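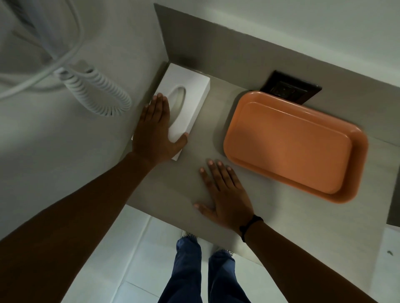
*Figure 7.1 – Tâche de référence vue à la première personne : main gauche contre la boîte de mouchoirs, main droite à plat sur le plan. Le plateau inférieur des deux emboîtés recouvre le bas de la plaque de prise.*

# Chapitre 7. Défauts de contact et arrêts de sécurité

Le chapitre précédent traitait de la planification de trajectoires en espace libre. On aborde à présent le cas où l'effecteur touche volontairement son environnement, et les défaillances propres à cette situation. Le rangement d'un plan de toilette sert de fil conducteur : objets légers, surfaces rigides, voisinage d'une prise électrique et d'un cordon spiralé.

## 7.1 L'incident de Mosatcombe

Le manipulateur à deux bras Omitz installé sur le site de Mosatcombe devait aligner une boîte contre une paroi, puis dégager un plateau. Au cycle 1 383, le bras gauche a poursuivi sa poussée après la mise en butée de la boîte. L'effort mesuré au poignet a atteint 23 N, pour un seuil d'arrêt fixé à 4 N. L'arrêt n'est intervenu que 200 ms après le franchissement du seuil, et le plateau est tombé au sol. Il n'y a pas eu de blessé.

L'analyse conduite par Ourania Kalogeropoulos distingue deux causes :

- le filtre passe-bas appliqué au signal d'effort avait été réglé pour les déplacements à vide, et son retard n'avait pas été réévalué pour le contact ;
- le superviseur classait la butée comme un glissement, cas dans lequel la commande augmente la force normale.

Prise isolément, chacune des deux erreurs restait dans les marges admises. Leur combinaison produit une boucle à rétroaction positive, étudiée au paragraphe 7.4.

## 7.2 Ce que montre la tâche humaine

Sur la figure 7.1, la paume s'applique contre le grand côté de la boîte et les doigts se replient sur le dessus. Cette prise fournit deux directions d'appui, alors que l'effecteur de Mosatcombe n'en exploitait qu'une. On notera aussi la faible distance entre l'extrémité de la boîte et le bord avant du plan : une correction excessive dans cette direction suffirait à provoquer une chute. La position des plateaux devant la prise pose un problème distinct, celui des zones interdites partiellement masquées (paragraphe 7.5).

## 7.3 Définitions

On appelle *contact attendu* tout contact prévu par le plan de tâche, avec une borne supérieure d'effort $F_{max}$. Un contact est dit *anormal* si l'effort dépasse cette borne ou si le contact survient hors de la fenêtre prévue. Le *temps de réaction* $t_r$ court du franchissement physique de la borne à l'immobilisation complète de l'effecteur ; il comprend donc le retard de filtrage, souvent omis dans les fiches techniques.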